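4. Locating a silent aircraft from ground sound records

4.1 Why the last radio fix is not enough

When a helicopter stops talking to the ground over high country, the search usually starts from the last radio position. That point can be badly out of date. A light transport machine flying a valley route covers a lot of ground between two routine calls, and once it drops below the ridge line neither radar nor radio may see it again. What keeps working is sound! Rotor noise carries down a valley in a way that anyone who lives in one will recognize, and it leaves a trace on any microphone that happens to be listening.

We were lucky in our choice of valley. The Draneo basin already had a network of low-cost sound recorders, put in for avalanche monitoring and left running all year. The recorders sit at heights between 700 and 802 meters, well under the usual cloud base, and they store everything they hear for a full month before overwriting it. Our question was a simple one: given only these recordings and the time of the last call, how small an area can we hand to a search team?
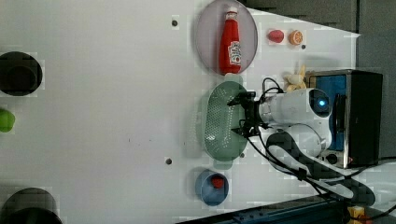
The main blade-pass tone of a helicopter shifts downward as the machine goes by, and the size of the shift depends on its speed and on how close it came. One recorder gives a family of possible tracks. Two recorders on opposite sides of the valley cut that family down sharply, and it was a real pleasure to see the first pair of curves cross almost exactly on the flown route. We had expected echoes from the rock walls to spoil the result. They do smear the tone, but the smear is much the same from one pass to the next, so it can be measured and taken out.

4.2 Test flights

The flights were made in December, when the snow was down and the air in the basin was still for most of the morning. Atico supplied the aircraft and crew. The pilots flew the valley from the Trevaskis saddle to the Sedow dam, keeping to the normal transport track on some passes and drifting wide of it on others. The team working on the recordings was told only the time of the last call -- the true track stayed sealed until every estimate had been handed in.

We asked for passes in poor conditions too, and the crew were generous about this. Wind is the hard case. It raises the noise floor and bends the sound path, and on gusty passes the tone could be lost for long stretches before coming back on a recorder farther up the valley. Even so, the error in the estimated track stayed at up to 1,000 meters, still narrow enough to tell a search team which side of the river to start on. In calm air the estimates were much tighter, and the point where the sound stopped was the most reliable part of the whole track.

That last result excites us most. A sudden end to the rotor tone on several recorders, corrected for travel time, gives a place and a moment with no help from the aircraft at all. A landing with a normal shutdown looks quite different, with the tone sliding down gently as the rotor slows.
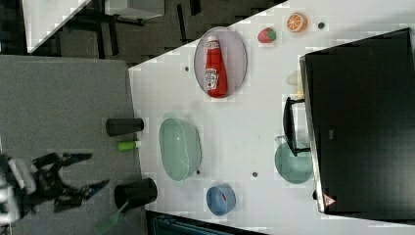
Figure 2.

4.3 Limits of the method

The corrections for wall echo belong to this basin and would have to be measured again elsewhere. Two aircraft in the valley at once can also confuse the tracking, especially if they are of the same type, and we have not yet tried to separate them. Snow cover matters as well: fresh snow soaks up sound, and a summer set of flights is needed before the December figures can be used for the rest of the year.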